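**Grundow Facilities Office: equipment planning thread, service robots**

1/ The Grundow Facilities Office has completed its planning review for automated beverage and serving stations. The posts that follow set out what the office intends to buy, what it will cost to prepare a room, and what departments should submit before June.

2/ The review covered one two-armed unit from Stovance, with a gripper on the left arm and a jointed hand on the right. Ruangrit submitted a quotation for the tables and counter fittings. Luler quoted for service and spare parts.

3/ Departments have asked why the quotation lists two different end tools. A gripper and a hand are priced, serviced and insured as separate items. Each department must state which tools its tasks require. Requests that say only "robot, one" will be returned.

4/ Serving tasks should be written at the level of a single action: hold the bowl under the spout, work the lever, set the bowl down. Suppliers price against these lines, and vague wording has led to quotations that could not be compared.

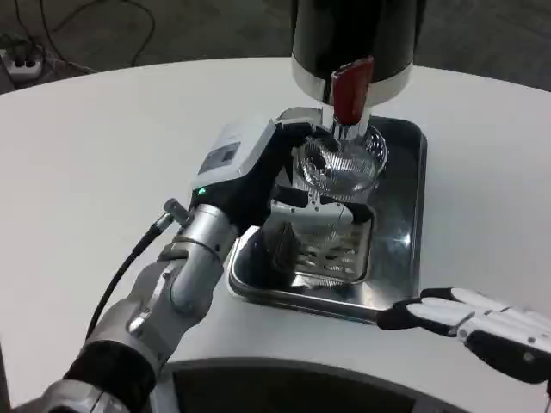 *Left gripper holding a glass bowl under the dispenser spout, with the drip tray below.*

5/ Tableware belongs in the budget. The office has set aside 900 dollars per station for bowls, trays and grates. Departments that wish to use their own glassware should list it by type and size, including whether the sides are smooth or ribbed.

6/ Dispensers are not supplied with the unit. Lever-operated models may be proposed if the clearance below the spout is stated in the request. Please measure from the spout to the top of the drip grate with the tray in place.

7/ Room preparation is charged to the receiving department. The standard allowance is 3,000 dollars and covers power, floor work and one table. It does not cover plumbing.

8/ Power and cabling require separate attention. Requests must include a floor sketch showing outlets, power strips and cable runs. Floor covers for cables are to be ordered with the station and charged to the same line.

9/ The Luler service quotation is 938 dollars per station per year. It includes two visits and the replacement of worn gripper pads. Repairs to the fingers of the hand are billed by the part. Departments requesting a hand should hold a reserve for this purpose.

10/ The office has been asked whether leasing is permitted. Leasing is permitted for the unit only. Tables, dispensers and tableware must be purchased, as they remain with the room when the unit is returned.

11/ The first purchasing round is limited to five stations. Priority will be given to sites that already have a suitable table and clear access on all sides. Sites that need building work will be considered in the second round.

12/ Each request should contain the task list, the floor sketch, the tableware list, the name of the budget holder and a signed statement that the yearly service cost can be met from department funds.

13/ Requests received after the end of June will be held for the next round and need not be submitted again. The request form and the Ruangrit table dimensions are available from the Facilities Office front desk.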